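Ticket 3140: Gripper on the table arm loses grip on taped strips, left finger closes late
Opened by: Halima Wanyama
Assigned to: Jurgita Siliņa
Machine: table arm, two-finger gripper, Clavuvon controller
Priority: normal
Status: closed

Halima Wanyama, 6 Jul 2023, 09:12
The arm goes to the strip correctly, it closes, it goes up, and the strip stays on the table or it falls down after a short lift. Yesterday in the evening I ran 40 picks with the same program and 19 of them were bad. In March, when I did the same test after the finger change, there were only very few bad ones. I did not change the closing force and I did not change the height.

When I watch from the side, I have the feeling that the left finger arrives a little later than the right one. I am not sure. No error is shown on the controller screen. The log says only "grip not confirmed" and then it continues to the next pick, and this is also not what I want.

Jurgita Siliņa, 09:40
Thank you for the clear description. Please do these things first and write the result of each:
1. Open the gripper completely, stop the program, and press on each fingertip with your thumb. Does the tape move on the finger?
2. With power off, move each finger by hand, slowly. Compare the left with the right.
3. Send me the value "open position" from the gripper page.
4. Send me one picture with the gripper open over the table, from the wrist camera.

Please do not tighten anything before you have done point 2.

Halima Wanyama, 10:25
1. Yes, on the left finger the tape moves a little when I push it toward the tip. On the right it stays.
2. The right finger goes smoothly. The left finger has a place, near to the middle of the travel, where it is harder to move. After this place it is normal again.
3. Open position is 96. I believe this is the same as it always was.
4. Picture is attached.

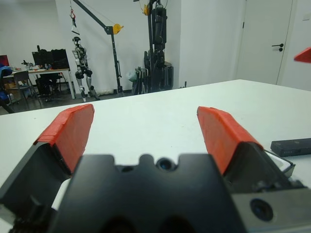
Wrist camera, gripper open, program stopped.

Jurgita Siliņa, 10:51
Thank you. In the picture the tape has creases where it goes over the corners of the fingers. When the tape is folded over a corner like this, the inner face is not flat any more and the finger touches the part only on the high places. For a thick part it makes no difference. For a flat strip with a smooth cover it can be enough to lose it.

So I think we have two problems at the same time, and we should not mix them:
a) the tape on the tips
b) the hard place in the travel of the left finger

Please start with b), as it needs the fingers off anyway. Take off the left finger, clean the guide with a dry cloth, then with a cloth and a little alcohol. Look for small pieces of tape in the guide. Do not put oil. The guide of this gripper works dry, and the oil collects dust.

One question: was the Nguyen tray program used on this arm last week? It closes the fingers with much more force than yours.

Kanini Kirui, 11:05
I can answer this one. Yes, I used the Nguyen program on two afternoons. I put the force back to the old value after, but I did not check the fingers. Sorry, I should have written it in the machine book.

Halima Wanyama, 13:30
Left finger is off. In the guide I found a thin roll of orange glue with dust in it, like when you rub an eraser on paper. It was on the outer side, so it is not possible to see it when the finger is mounted. I cleaned it as you wrote. By hand the finger now moves the same as the right one, the hard place is gone.

I put the finger back with the old tape still on, so that we can see what each change does. Result of 40 picks: better, but still not good. The late closing I do not see any more. The strip still slips, mostly when the gripper takes it close to the far end.

Jurgita Siliņa, 13:48
Good, this was the correct order. Now before you change the tape, please put one strip flat between the tips, gripper open, and send a picture again. I want to see how the strip lies to the fingers.

Halima Wanyama, 14:10
Attached. I stopped the arm above the strip.
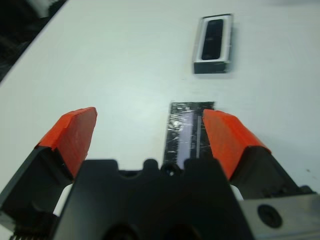

Strip between the open fingertips, before the new tape.

Jurgita Siliņa, 14:32
The direction is fine for me, the strip lies between the two tips and runs forward as it should. I see two other things.

The upper edge of the left tip is a little worn and not even. I would not use this tip again without new tape.

The clear film on the strip is shiny and has crinkles. On such a surface a smooth tape has not much to hold. Which tape do you have in the drawer? If there is still the rough one from Juvusberg, take it. If there is only the smooth orange one, take it also, but put it on differently:
- Remove all old tape and clean the glue from the finger.
- Cut the new piece so that it ends before the corner and does not fold over to the back side.
- Press it from the middle to the outside, with something hard and flat.
- Wait one hour before the first pick.
- Do the two fingers together, also if the right one looks good.

Halima Wanyama, 14:40
Only the smooth one. I ordered the rough one now, Joyce Mabula approved it. I will do it with the smooth one today.

Halima Wanyama, 16:55
New tape on both fingers, cut shorter like you said. I waited a bit more than one hour. After this I made the zero of the gripper again, because the tape was changed, and the open position is still 96.

40 picks, one bad. The bad one was the strip where the film is already loose at the end, and I think I cannot blame the gripper for this one. I took this strip out of the set.

Jurgita Siliņa, 17:08
Very good. About the log: in the program, the step after "grip not confirmed" is set to "continue". Change it to "stop and ask". Nafula Rotich has the password for the step settings.

Nafula Rotich, 17:20
Changed and saved. I tested it with no strip on the table, the arm closed, stopped, and showed the message.

Jurgita Siliņa, 17:26
I close the ticket. For the machine book, Kanini, please write:
- Check both fingers by hand, power off, after each use of the Nguyen program.
- Look in the guide for glue when the tape is changed.
- Tape must end before the corner.

When the rough tape arrives, open a new ticket and write this number in it.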